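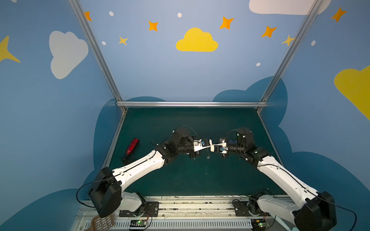 Two arms over a dark green tabletop, grippers close together near the middle.

Section 4. Setting up your player account and your limits

Welcome to the part of the guide where you get your account on Arkeda ready for play. We know most people would like to skip straight to the card tables, and we do understand, but please give this section a quiet quarter of an hour before your first deposit. Have your phone nearby, along with a photo ID and the card or bank account you plan to use.

Before you begin

You must be of legal gambling age where you live, and you must be physically in a place where Arkeda is allowed to offer games. If you are traveling, check the Where We Operate page first. Accounts are for one person only, so a husband and wife who both like blackjack will need one each, with separate payment methods.

4.1 Creating the account

1. Open the Arkeda home page and choose Join, at the top right.

2. Type your name exactly as it appears on your ID. If your license says Gunhild Briem, please don't sign up as Gunny, even if that is what everyone has called you for years. A mismatch is the most common cause of a held withdrawal.

3. Enter your email address and choose a password. Something long that you can remember beats something short and clever, and it should be one you don't use anywhere else.

4. Open the email we send you and follow the link inside. Look in your junk folder if it hasn't shown up after a few minutes.

5. Turn on two-step sign-in under Profile, then Security. You'll be sent a code by text each time you sign in on a new device.

Note: Your account number appears under your name once you're signed in. Jot it down somewhere safe. The support desk will ask for it, and they can find you much faster with it than with an email address alone.

4.2 Confirming who you are

1. Go to Profile and choose Documents.

2. Upload a clear photo of the front and back of your ID. All of the corners should show, and glare from a lamp is the usual trouble, so try it by a window.

3. Upload a bill or bank statement with your current address on it.

4. Wait for the green check mark beside Documents. Most checks finish within 2 days, though they can run longer around holidays.

You can look around the lobby and try the practice tables while you wait, but you won't be able to withdraw until the check mark is there.

4.3 Setting your limits

Please do this before you deposit, while your head is cool and the decision is an easy one.

1. Open the cashier and choose My Limits.

2. Set a deposit limit for the day, the week and the month. Pick amounts you could lose entirely without it touching the rent or the groceries. If you're not sure, start lower than you think. You can always come back to this page.

3. Set a loss limit in the same way.

4. Choose a session reminder. We suggest 44 minutes, a setting a lot of our regular players have settled on, but any length will do. When the time is up, a message covers the table between hands and shows what you've won or lost.

5. Choose Save, then sign out and back in. Your limits should now be listed at the top of the cashier page.

Note: Lowering a limit takes effect right away. Raising one takes longer on purpose, and you'll be asked to confirm the change a second time after the waiting period.

Caution: Bonus funds from Fuvent games have their own play-through rules and don't count toward your deposit limit. Read the terms on the offer itself before you accept it, and feel free to decline. You can play perfectly well with no bonus at all.

4.4 Taking a break

1. Under My Limits, choose Time Out for a short break or Self-Exclusion for a long one.

2. Pick a length and confirm.

3. Withdraw any balance you have left. The cashier stays open for withdrawals during a break, although the games will be closed to you.

Caution: Self-exclusion can't be undone early, by you or by our staff. If gambling has stopped being fun, or you find yourself hiding it or chasing money you've lost, please use this tool and talk to someone you trust or to a problem gambling helpline in your area.

Changes to this section are listed in the revision notes. Last updated November 22, 2025.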